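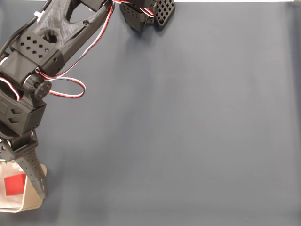

Inicio > Hilos > Orden en casa > Mesa de trabajo

Hilo: despejar la mesa y mantenerla así

1/ Llevo desde noviembre con una norma para la mesa gris del estudio: al acabar el día, la superficie queda libre de cosas sueltas. Lo pequeño va a una cubeta en la esquina y el resto a su estante.

2/ La cubeta es beige y pequeña, a propósito. Antes usaba una caja grande y acababa siendo un cajón de sastre: facturas, pilas, tornillos, un cargador de un móvil que ya no tengo.

3/ El cubo rojo vive dentro de la cubeta. Es lo último que guardo. Si el cubo está en su sitio, la mesa está recogida y puedo apagar la luz.

4/ La esquina inferior izquierda es la mejor para mí. Soy diestra y necesito libre el centro y toda la derecha para el cuaderno y los planos. Probé la cubeta al otro lado y la tiraba con el codo.

5/ La superficie lisa ayuda. Paso un paño con agua y unas gotas de jabón y listo. El tablero anterior tenía veta y el polvo se quedaba dentro — tardaba 15 minutos en dejarlo decente.

6/ Evelien Michiels me preguntó por el gris. Lo elegí en Skilberg, 40 euros el tablero cortado a medida. El blanco me cansaba la vista por la tarde.

7/ Lo que no he resuelto es el papel. Tengo una bandeja Zilatau en la estantería y se llena cada semana. Los viernes la vacío entera, aunque sea para tirar la mitad.

8/ Si vais a empezar, quitad todo de la mesa y devolved solo lo que uséis ese mismo día. Yo dejé lo demás en una caja en el pasillo. Al mes la abrí y casi todo fue al punto limpio.

9/ Mañana, si tengo un rato, sigo con los cajones. Ahí queda bastante más trabajo.

Hilos recientes
Cajones: qué guardo y qué no
Estantería Rusgate, 36 cm de fondo
Etiquetas que no se despegan
Lámpara Psarras: un año de uso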